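Household Notes from Skallham
Can a machine do the tidying yet? And some tips for doing it yourself in the meantime

Posted Wednesday, September 12, 2018

A reader called Sivaprasad Raju wrote to me in August with a question I have been turning over ever since. He had just moved his work up into the loft, he was tired of dusting under a sloping ceiling, and he wanted to know whether he ought to put up with it for a year or two until there was a robot he could buy to do it for him. He already has a floor sweeper that goes round by itself, and he thinks the world of it, so it seemed to him the rest could not be far behind.

I wish I could say yes! I have a soft spot for these things. But my answer is to keep your duster, and I would like to go through a few jobs and say why, with the tips I would pass on to anyone doing them by hand.

Floors first. This is the one job where I would happily let a machine get on with it. A floor is flat, it stays where it is, and it doesn't much matter if the thing goes over the same plank twice. The trouble is everything standing on the floor. Before you set a sweeper going in a room with a desk in it, pick up anything smaller than a shoe, tie up the trailing leads with a bit of soft tape (not string, it frays and then you have string to sweep up as well) and wheel the chair right out on to the landing. Chair bases are where sweepers go to sulk. You will still want a dry cloth for the corners and for the tops of the feet of the furniture, where fluff sits in a neat little line and no sweeper I have met can reach it.

Dusting is another matter. To dust a desk properly you lift things, wipe under them and put them back, and every one of those things wants holding in its own way. A pen, a mug, a heap of papers with a paper clip sliding off it — your hand sorts all that out before you have thought about it. A machine has to be taught, and it has to be taught about the shiny desk too, where every object has a faint second self lying upside down beneath it. I am told by people who know more than I do that glossy surfaces are a real nuisance to a machine that finds its way by looking. They are a nuisance to me as well, as they show every wipe. Use two cloths, one barely damp and one bone dry, and follow the first with the second straight away. Go in long strokes from the back to the front and don't go round in circles, or you will see the circles at four in the afternoon when the sun comes in.

Screens: switch off, let them cool, dry soft cloth only, and hold the top with your other hand while you wipe. That second hand is doing more than you would think. It feels the screen start to tip and eases off, and I would want to see a machine do that many times over before I let it near mine.

Keyboards: turn upside down over the sink and tap the back, then run a clean pastry brush between the rows. I have had the same brush for 18 years and it cost less than a cup of tea.

Drawers are the job I find most interesting. You would think pulling a drawer open was nothing at all, but a small round knob gives you very little to hold, and a drawer that has swollen in damp weather needs a wiggle to the left and a bit of a lift. Long bar handles are kinder, to stiff fingers and I should imagine to metal ones too. If you have a drawer that sticks, take it right out, rub a plain white candle along the runners and the bottom edges, and slide it in and out 5 times. Tighten the knob from the inside while you are there.

A loft study is a good test of all this, with the slope overhead, a corner desk, drawers of two sorts and a wooden floor.
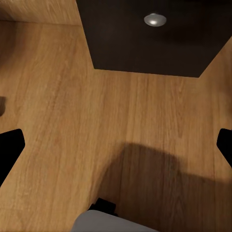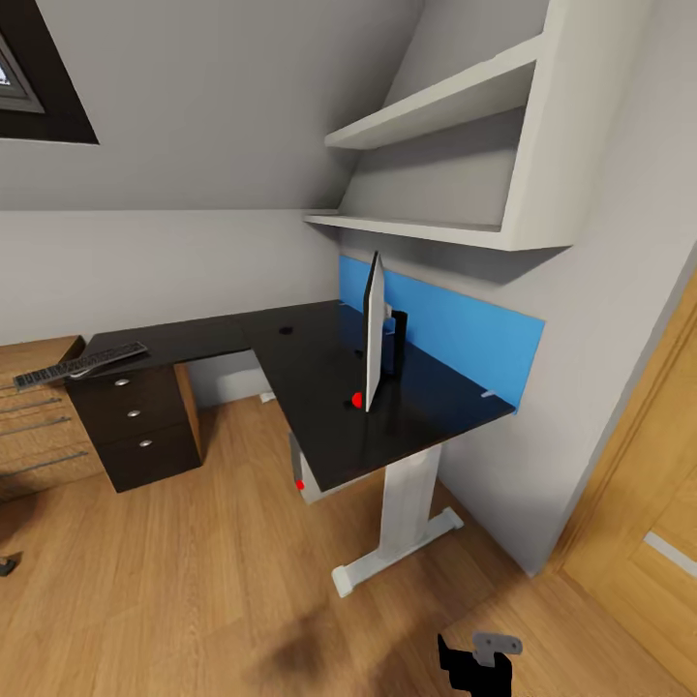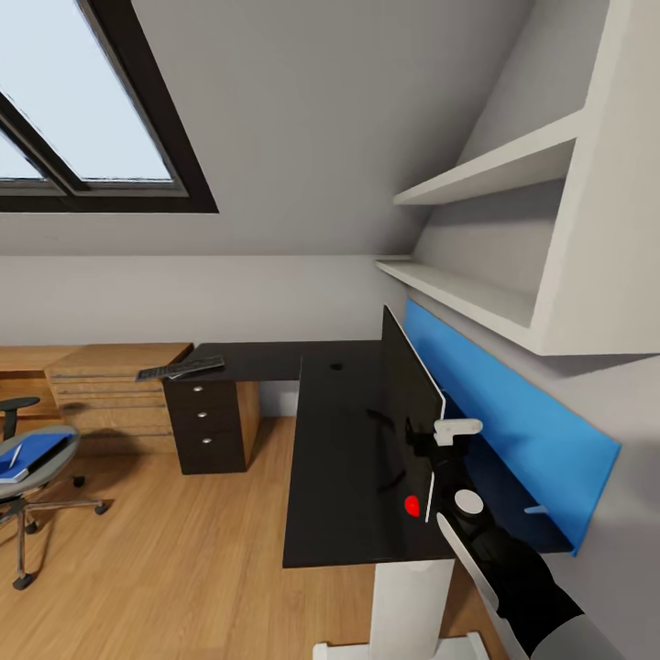
So I come back to Sivaprasad and his loft. What I told him was to make the room easy for whoever ends up cleaning it, himself or something with a plug. Leave a hand's width between pieces of furniture, or else push them tight together, so there isn't a gap too narrow for a cloth. Keep at least one shelf clear so that you have somewhere to put things while you wipe the desk. Wipe the skylight frame before you touch anything below it, as the dust comes down on whatever you have just finished (I learnt this the slow way, over several winters). And if you are choosing drawers, choose handles you can open with one finger, which will please you on the days when your other arm is full of ironing.

He wrote back to say he had done the shelf and the leads, and was thinking about the handles. He also asked whether it was worth waiting for the price to come down. Well, I don't know. My neighbour at Rodrigues, the hardware shop on the corner, thinks we shall see a machine that can clear a table before we see one that can change a duvet cover, and I would agree with him there. I still can't change a duvet cover without getting inside it.

Next time I shall be on to limescale, and the kettle in particular, so do send me your own methods if you have one you swear by.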